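Kekier Classroom Charging Cart
Sold by Fetport, Cirnbridge. Made by Laing.
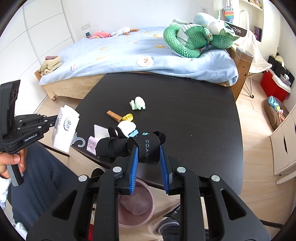
Black fabric wrist strap with SOYWOO lettering, between two blue finger pads

Standard cart: $1,240
Cart with timed charging and keypad lock: $1,895
Purchase orders accepted from public, private and charter schools.

Overview

The Kekier is a steel charging cart for school laptops and tablets. It holds up to 42 devices on two shelves and charges them from one wall outlet. It was built for districts that assign devices to a room and need them ready at the start of first period.

Both versions use the same cabinet. The standard cart has a key lock and charges the shelves one after the other on a fixed cycle. The timed version has a keypad lock and a control panel where the school sets the charging hours. A standard cart can't be upgraded to the timed version later, so please decide before ordering.

The cart weighs 68 pounds empty. Once it is full it should be moved by an adult. It will pass through a normal classroom door and fit in most school elevators, but measure older buildings first, especially where a doorway has a raised threshold.

What comes with it

Cabinet, assembled
Four casters, two with brakes (in a separate box, attached with the wrench provided)
Divider set
Cable clips
Two keys (standard cart) or a keypad setup card (timed cart)
Number labels for the slots
Power cord
Printed manual

Device chargers are not included. The cart uses the chargers that came with your laptops or tablets. If the chargers are in storage or have gone missing, count them before the cart is delivered.

Slots and dividers

The dividers are coated wire and lift out by hand. In the standard layout each slot takes one laptop in a thin case, stored on its edge with the hinge down. Heavy protective cases need a wider slot, and the cart will then hold fewer devices. If your school uses that type of case, send us the thickness of a closed device in its case and we will tell you how many will fit.

Slot labels go on the shelf edge under the divider. Clean the metal with a dry cloth before applying them. Most schools match the slot number to the asset tag or to the student's number in the class list. Replacement label sheets can be ordered by email.

Power and charging

Chargers plug in at the back of the cabinet, behind a separate locked door. Only the charging cables come through to the front, where the clips hold them at the slot. Students do not need to open the rear door and should not have the key to it.

Plug the cart directly into a wall outlet. Do not use an extension cord or a power strip, and do not plug one cart into another. If two carts will be in the same room, ask your building staff whether the outlets are on separate circuits.

The standard cart charges the upper shelf, then the lower shelf, and repeats. A full charge of both shelves is normally finished overnight. The timed cart does the same but only within the hours you set. Districts that pay a higher rate for power in the afternoon often start charging in the evening. The panel keeps its settings if the cart is unplugged for a weekend.

The vents on both sides need open space. Do not push the cart tight against a wall or put a cover on it while it is charging.

Locks

On the standard cart, the front and rear doors use different keys. Carts in the same order can be keyed alike on request at no charge. This has to be on the purchase order. We can't change the keying after the carts leave Laing.

On the timed cart, the keypad opens the front door. The rear door still uses a key. The keypad holds one administrator code and several user codes. We suggest giving substitutes their own code and changing it at the end of each semester. If the administrator code is lost, the school office will need to contact us from the email address on the order.

Choosing between the two

Standard cart
Lock: key, front and rear
Charging: fixed cycle, upper shelf then lower shelf
Control panel: no
Price: $1,240

Timed cart
Lock: keypad front, key rear
Charging: same cycle, within set hours
Control panel: yes
Price: $1,895

The standard cart suits a room with one regular teacher. The timed cart is a better fit for libraries, testing rooms and shared spaces where several people open the cabinet in a day. Several of our district customers buy a mix, with the timed carts going to the library and the testing coordinator.

Delivery and setup

Carts ship on a pallet. Standard delivery is to the building entrance or loading dock. Inside delivery to a named room on the ground floor can be added to the quote. Please give us the name of the person who will sign and the hours when the school can take deliveries, including summer hours if they are different.

Check the cabinet before signing. If the packaging is torn or the doors don't close evenly, write that on the delivery slip and take photos. Claims for shipping damage need to reach us within ten days.

Setup takes one person most of a morning, and nearly all of that time is spent on the chargers. Start at the rear, plug in one shelf, run its cables forward, and close the clips before starting the second shelf. Leave a little slack at each slot. Cables that are pulled tight wear out at the connector.

Lewis Nisbet in our service department can walk technology staff through setup by phone. Ask for a time when you place the order.

Care

Dust the vents once a month during the school year. Wipe the shelves with a damp cloth when the cabinet is unplugged and empty. Tighten the caster bolts at the start of each year and after moving a cart between buildings.

For summer storage, unplug the cart, coil the cord on the rear hook, and leave the front door unlocked if the devices have been collected. Keep it indoors. The cabinet finish is not made for a shed or an outdoor storage container.

Warranty

Laing covers the cabinet, doors and casters for five years and the electrical parts for two years from the date of delivery. Dividers, labels and cable clips are treated as supplies and are not covered. The warranty stays with the cart if it is moved to another school in the same district. It ends if the cart is sold outside the district or if the electrical panel is opened by anyone other than an approved technician.

Ordering for schools and districts

To get a quote, send us the school or district name, delivery address, number of carts, version, and whether you want them keyed alike. Quotes are good for 60 days. If your board has to approve the purchase at a public meeting, tell us the meeting date and we will extend the quote to cover it.

We can split one order across several buildings, with a separate packing list for each. Invoices go to the district office unless you ask for something else. Tax-exempt customers should send the certificate with the first order only.

Orders for delivery before school opens should be placed as early in the summer as possible. Orders that come in after classes start are usually delivered in October.

Questions we get

Can we mix laptops and tablets in one cart?
Yes. Put them on separate shelves so that the dividers can be set once for each shelf.

Does the cart sync or update devices?
No. It supplies power only.

Can it be used while plugged in?
Yes. Devices can be taken out and returned at any time. Unplug the cart before moving it.

Do you take back old carts?
Within Cirnbridge, yes, if the order includes at least one new cart. The old cart must be empty, with all chargers removed.

Are replacement keys available?
Yes. Send the number stamped on the lock face, along with a request from the school office.

Contacts

New orders and quotes: Catriona McIver
District accounts and invoices: Igor Michalski
Setup and service: Lewis Nisbet
Warranty claims and parts: Elspeth Forsyth

Prices on this page last changed Jul 29, 2020. Freight is quoted separately.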